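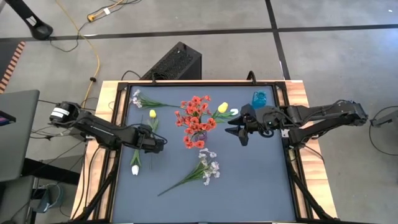
Blog posts or paid ads first for a small online shop?

Posted by Floor Declercq

I run a small web shop called Jirkgate. We sell lunch bags and pencil cases, mostly to parents. In December we had 1,213 visits and 277 of those came from search. The rest were from our email list and a few social posts. I have $2,000 to spend before summer and can't decide between paying a writer for blog posts or running search ads. I can write a little myself but I'm slow. Has anyone done this with a shop this size?

Sorin Oprea

Ads. Blogs take forever.

Domenica Schwaiger

I would split it, but not evenly. Before you spend anything, check that your order tracking works. I ran ads for Durell for two months with the tracking code missing from the checkout page and could not tell which ads had sold anything.

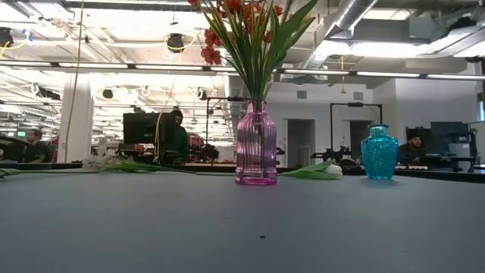

Once that is fixed, put a small daily amount on searches for the exact products you sell and leave out broad words like "school bag." Look at the search terms report every week and block the ones that don't fit. Those same terms will give you subjects for posts, and you can write them yourself even if it's one a month.

Also send the posts to your email list — those people already know you.
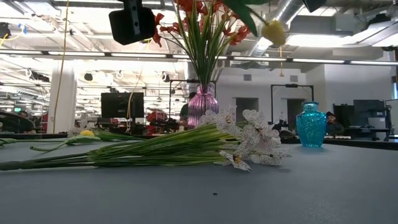 Reto Hämmerli

Agree with Domenica on the tracking. I'd add product page text to the list. Ours at Nägeli was copied from the supplier and hardly showed up in search. We rewrote the best sellers first and left the rest for later. How many products do you have?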